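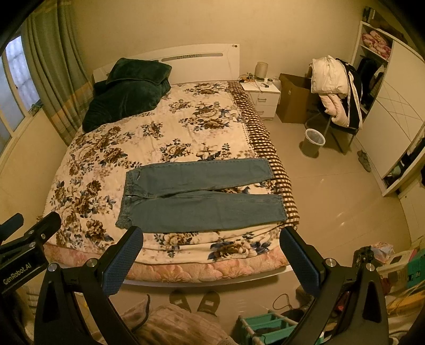 토요일 기록, 청바지 접기. 지난주부터 나를 괴롭힌 문제는 접는 동작보다 시작 자세이다. 우리 데이터에서는 대부분의 바지가 허리 쪽이 몸에 가깝고 다리 쪽이 멀리 있는 상태로 시작한다. 작업대에서 찍으면 손이 저절로 그렇게 놓는다. 그래서 Skamulura의 학습 모델은 바지를 보면 먼저 가까운 쪽에서 허리를 찾으려고 한다. 오늘은 침대 발치에서 옷을 가로로 놓는 조건을 기록했다. 허리와 앞주머니가 왼쪽, 두 다리가 오른쪽이고, 다리는 매트리스 오른쪽 가장자리까지 간다. 이 배치에서는 가까운 쪽에 허리가 없고 바지의 긴 옆선이 있다. 모델이 지금까지의 습관대로 움직이면 바로 틀리는 배치라서 나에게는 좋은 재료이다.

오늘의 목적

하나, 가로 배치의 시작 자세를 모은다. 둘, 무늬가 있는 바탕 위에서 청바지의 윤곽을 찾는 데이터를 모은다. 둘째 목적은 원래 다음 주 계획이었는데, 크림색 바탕에 갈색과 남색의 큰 꽃이 있는 누비이불이라서 같이 하기로 했다. 남색 꽃은 연한 청바지보다 진하지만, 조명이 어두워지면 옷의 그늘진 부분과 비슷해질 수 있다고 생각한다. 이것은 아직 확인하지 않은 내 추측이다. Viorica Kadrić는 오히려 갈색 꽃 쪽이 문제라고 한다. 벨트 고리의 그림자와 헷갈린다는 의견이다. 둘 다 적어 두고 나중에 본다.

진행 방법

그리퍼를 손에 들고 침대 발치에 선다. 녹화를 켠 다음 바로 잡지 않고, 두 손가락을 벌린 채 옷 위에서 잠깐 멈춘다. 이 멈춤이 짧으면 첫 부분을 잘라 낼 때 시작 자세까지 같이 사라진다. 지난번 Okesitz 쪽 녹화에서 그런 파일이 많이 나왔고, 결국 다시 찍었다. 멈추는 동안 손목을 돌리지 않는다. 손목을 돌리면 위치 추정이 초기화되기 전에 움직임이 들어간다.

그다음 순서는 아래와 같이 정했다.

다리 끝을 잡는다. 두 다리 가운데 나에게 가까운 다리의 밑단을 먼저 잡는다.
먼 다리 위로 겹친다. 너무 높이 들지 않는다. 옷감이 공중에서 비틀리면 내려놓을 때 무릎 부분에 주름이 생긴다.
겹친 밑단을 허리 쪽으로 가져간다. 가로 배치이므로 오른쪽에서 왼쪽으로 움직인다.
손가락을 벌리고, 똑바로 위로 빼고, 다시 멈춘다. 여기까지 한 개의 에피소드이다.

마지막에 한 번 더 접어서 작게 만드는 동작은 오늘 넣지 않았다. 이전 데이터에서 어떤 사람은 반으로, 어떤 사람은 삼등분으로 접었고, 모델이 중간에서 망설였다. 동작의 끝이 하나로 정해지지 않으면 좋은 시범이라도 서로 싸운다. 그래서 마지막 접기는 별도의 작업 이름으로 나누자고 제안한다.

작업대와 다른 점

몸으로 느낀 것을 적는다. 매트리스는 눌린다. 작업대에서는 손가락 끝이 바닥에 닿으면 바로 알 수 있고, 그 반응을 이용해서 옷감 밑으로 패드를 밀어 넣는다. 침대에서는 닿았는지 아닌지 애매하다. 처음에는 너무 세게 눌러서 이불까지 같이 집었다. 이불이 딸려 올라오면 그 에피소드는 실패로 표시했다. 지우지는 않았다. Bošković 팀이 실패 감지 모델에 쓰고 싶다고 했기 때문이다.

해결 방법은 단순하다. 밑단을 위에서 누르지 않고, 매트리스 가장자리 쪽에서 옆으로 들어간다. 파란 패드는 표면에 결이 있어서 데님 두 겹 정도는 미끄러지지 않고 들어 올린다. 그러나 옆 솔기가 있는 곳은 두께가 달라서 한쪽 패드만 닿을 때가 있다. 이때 손목을 조금 기울이면 잡히지만, 기울이는 각도가 매번 달라진다. 나는 솔기를 피해서 밑단 가운데를 잡는 것으로 통일했다. 다른 분도 이렇게 해 주면 좋겠다.

또 하나는 높이이다. 침대는 우리 작업대보다 낮다. 허리를 굽히고 오래 하면 팔이 떨리고, 떨림이 궤적에 그대로 남는다. 오전 끝부분에 찍은 것을 재생해 보니 옷을 내려놓는 순간에 작은 흔들림이 있었다. 그래서 오후에는 12개를 찍고 쉬는 방식으로 바꾸었다. 한 묶음이 짧으면 옷을 다시 펼치는 데 시간이 많이 드는 것처럼 느껴지는데, 버리는 파일이 줄어서 손해는 없다고 본다.

옷을 다시 펼치는 일

여기가 가장 지루하고 가장 중요하다. 에피소드가 끝나면 청바지를 다시 펴야 한다. 매번 깨끗하게 펴면 모델은 깨끗한 시작만 배운다. 매번 대충 던지면 접을 수 없는 시작이 섞인다. 나는 묶음마다 규칙을 정했다. 첫 묶음은 평평하게, 그다음은 허리만 조금 돌려서, 그다음은 한쪽 무릎이 굽은 상태로 시작한다. 규칙을 종이에 써서 옆에 두지 않으면 중간에 잊어버린다. 오늘 두 번째 묶음에서 실제로 잊었고, 메타데이터를 손으로 고쳤다. 고친 파일에는 메모란에 "수정"이라고 썼다.

방향도 바꾸어야 한다. 허리를 오른쪽에 두는 조건은 아직 부족하다. 영상을 좌우로 뒤집어서 만들면 안 되는가 하고 Viorica가 물었다. 나는 반대한다. 영상은 뒤집을 수 있지만 내 오른손의 버릇은 뒤집은 다음에도 오른손의 버릇이다. 사람이 실제로 왼쪽으로 몸을 옮겨서 잡는 움직임과는 다르다. 일단 양쪽을 같은 양으로 찍고, 뒤집은 데이터를 넣은 학습과 넣지 않은 학습을 비교하자고 했다. 이 비교는 Viorica가 맡는다.

주변 물건에 대하여

방은 정리하지 않고 시작한다. 접는 작업과 상관없는 물건이 화면에 들어오는 것을 싫어하는 분도 있는데, 나는 그대로 두는 편이다. 발치 바닥의 갈색 슬리퍼, 머리판 쪽에 쌓인 짙은 녹색 담요, 의자에 걸린 흰 패딩 같은 것은 집에서는 보통의 배경이다. 특히 의자의 옷은 접을 대상이 아닌데 옷이기 때문에, 모델이 대상을 고르는 능력을 볼 수 있다. 단, 한 묶음 안에서는 물건을 옮기지 않는다. 묶음 사이에는 옮겨도 되고, 옮겼으면 메모에 쓴다.

침대 오른쪽에 늘어진 갈색과 흰색의 체크 담요는 조금 더 주의해야 한다. 바지의 다리 끝이 그 근처에 있어서 밑단을 옆에서 잡으려고 들어갈 때 담요의 가장자리가 같이 잡힐 수 있다. 이런 경우를 위해 표시를 하나 새로 만들고 싶다. 지금 Jimano의 라벨 목록에는 "다른 물체를 잡음"만 있고 "대상과 다른 물체를 같이 잡음"이 없다. 두 가지는 다른 실패이다. 첫째는 보는 문제이고, 둘째는 손가락이 들어가는 깊이의 문제이다. 목록을 바꾸기 전까지는 메모란에 "동시"라고 쓰겠다.

파일 정리와 검사

저녁에 Jimano에 올리고 검사했다. 이 작업의 전체 에피소드는 이제 500개를 넘었다. 그중 가로 배치는 오늘 것을 포함해서도 아직 적은 편이다. 자동 검사에서 걸린 파일이 32개 있어서 하나씩 재생했다. 대부분은 손가락 벌림 값이 영상보다 늦게 변하는 문제였다. 영상에서는 이미 밑단을 잡았는데 숫자는 아직 열린 상태로 나온다. 지연이 파일 안에서 일정하면 밀어서 맞출 수 있다. 일정하지 않은 것은 버렸다. 맞추려고 노력하는 시간에 다시 찍는 것이 빠르다.

나머지는 위치 추정이 끊어진 경우이다. 밑단을 잡으려고 카메라가 이불에 아주 가까이 갔을 때 일어난다. 큰 꽃무늬가 있으면 특징점이 많아서 괜찮을 것으로 기대했는데, 너무 가까우면 꽃잎 하나의 안쪽만 화면에 가득 차서 오히려 잡을 점이 없다. 접근할 때 조금 더 비스듬하게 들어가면 방의 먼 쪽이 화면에 남아서 추정이 유지된다. 옆에서 들어가는 방법이 여기에도 도움이 된다.

창에서 들어오는 빛도 기록해 둔다. 반투명한 유리라서 그림자는 약하고, 낮에는 밝기가 부드럽게 변한다. 노출을 자동으로 두었더니 그리퍼의 검은 손가락이 화면을 크게 차지할 때 이불이 하얗게 날아간 파일이 있었다. 오후 묶음부터 노출을 고정했다. 고정한 값은 녹화 설정 파일에 같이 저장되어 있으니 따로 적지 않는다.

시험 학습

작은 모델로 하룻밤 돌려 보려고 한다. 오늘 데이터만 넣은 것, 예전 데이터만 넣은 것, 둘을 섞은 것을 비교한다. 평가는 같은 시작 자세에서 4번씩 반복한다. 이 횟수로는 좋다 나쁘다를 말하기 어렵다는 것을 알고 있다. 그러나 첫 접근 방향이 허리로 가는지 밑단으로 가는지는 적은 횟수로도 보인다. 내가 알고 싶은 것은 지금 그것뿐이다.

Viorica에게 보내는 메모

보내 준 지침서 초안을 읽었다. "바지를 자연스럽게 놓는다"라는 문장은 사람마다 다르게 이해할 것 같다. 나는 처음에 "구겨진 상태로"라고 읽었고, 나중에 "평소처럼"이라는 뜻인 줄 알았다. 내 한국어 문제일 수도 있지만, 새로 오는 수집자도 같은 질문을 할 것이다. 묶음별 규칙으로 바꾸어 쓰면 어떨지. 그리고 "밑단"과 "바짓단"이 섞여 있으니 하나로 통일해 주기 바란다. 나는 이 기록에서 "밑단"으로 썼다.

남은 일

허리가 오른쪽에 있는 배치를 같은 규칙으로 찍는다.
검은색 바지로도 해 본다. 지금은 연한 데님만 있어서 색에 기대고 있는지 알 수 없다.
라벨 추가를 Jimano 담당자에게 요청한다.
왼쪽 손가락의 연결부 나사를 확인한다. 오후에 벌릴 때 작은 소리가 났는데 값에는 차이가 없었다. 다음 녹화 전에 한 번 조이고, 보정을 다시 한다.
Okesitz에 재촬영 파일이 모두 도착했는지 물어본다. 월별 폴더가 아직 나누어지지 않아서 5월 것과 그전 것이 섞여 있다.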